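Search the help pages
Type your question Go

Kitchen waste collection: frequent questions
October, by the Doten Residents' Office

When is the collection?
Every Wednesday. Please put your caddy outside before 7 in the morning. The lorry of Imer starts on Uranau Street and does not come back for a second round.

Which bag can I use inside?
A clear bag is accepted, also without a logo. Black bags we cannot take, as the driver must see what is inside. Please fold the bag well over the rim, so it does not slip down when you throw something in.
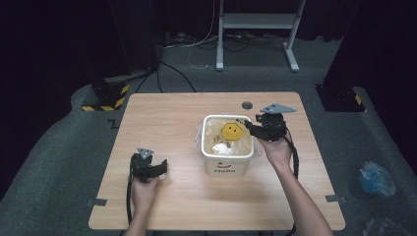
A tub with a clear bag over the rim.

May I use my own tub?
Yes, if it has a wide opening and you can lift it with one hand when full.

What about bones and coffee filters?
Both are allowed. Oil is not allowed; bring it in a closed bottle to the Trajkovski yard.

My caddy was not emptied. What to do?
Wait until 4 in the afternoon, then write to us with your street and house number. We answer in three working days.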